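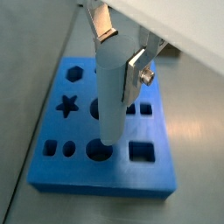 Skasterik finger trial: frequently asked questions

What is being compared?
Two finger sets for the same parallel gripper: the stock fingers from Ferkstead and the Drolmont metal pair. The arm, controller and wrist camera stay the same for both.

What is the task?
Peg insertion. The arm picks a peg, moves over a block with shaped holes and lowers it into the matching one. Cylinders were run first. Star and hexagon pegs are planned for September.

How many attempts have been logged?
1,330 across both finger sets. Attempts stopped by a controller fault are stored but left out of the comparison.

What counts as a success?
The peg is released in the correct hole and stays there when the fingers open. A peg resting on the rim is a failure, even if it drops in later.

Does the block stay in one position?
No. It is moved and turned after every 200 attempts. A policy tuned to one layout does poorly on the next, and that would hide any difference between the fingers.

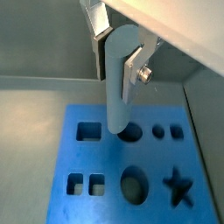

Why is the camera on the wrist?
It keeps the fingertips and the hole in view during the approach. The drawback is that the peg and the right finger cover part of the block. A fixed overhead camera was tried and dropped after 9 sessions.

How is peg slip measured?
By comparing the peg angle at pickup with the angle just before descent. More than 8 degrees is logged as slip, whatever the final result.

Can I use other fingers?
Yes, if they fit the standard bolt pattern. Enter the new finger length in the tool offset file and repeat the hand-eye calibration before logging anything.

Which controller settings should I start from?
The Lytvynenko impedance profile, unchanged. Lower the vertical stiffness only if the arm faults on contact.

Who maintains the logs?
Dušan Trnka. Send corrections with the run number and the finger set.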